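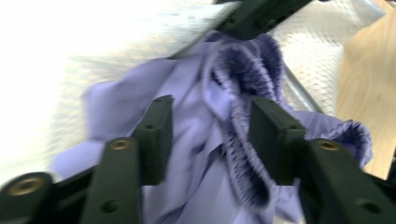 4.3 Planting the bulb tray

The Denar tray holds autumn-flowering bulbs such as nerine, colchicum and sternbergia. Plant in August where possible. Bulbs planted later may produce leaves but no flowers in the first year.

1. Stand the tray on level ground in full sun, at the foot of a south-facing wall if there is one.

2. Check that all 8 drainage plugs have been removed from the base.

3. Spread the grit supplied (bag 453) over the base to the lower line.

4. Fill to the middle line with loam-based compost. Do not firm it.

5. Set the bulbs with the pointed end upwards. Nerine bulbs should sit with their necks just above the finished surface. Colchicum and sternbergia go deeper; see the table in 4.5.

6. Top up with compost and water once with a fine rose.

Note: Nerines flower best when crowded. Leave them undisturbed until flowering falls off.

Note: Trays sold before the 2000 series have no middle line. Fill these to half depth.

CAUTION: All parts of colchicum are poisonous. Wear gloves, wash hands after planting and keep spare bulbs away from children and pets.

CAUTION: A planted tray is heavy. Two people are needed to lift model 520.

Do not feed until leaves show. From then on, use Bunnag liquid feed at half strength once a month, and stop when the leaves turn yellow.

Replacement plugs and grit can be ordered from Skarnivness, Fillham. Quote the model number on the rim.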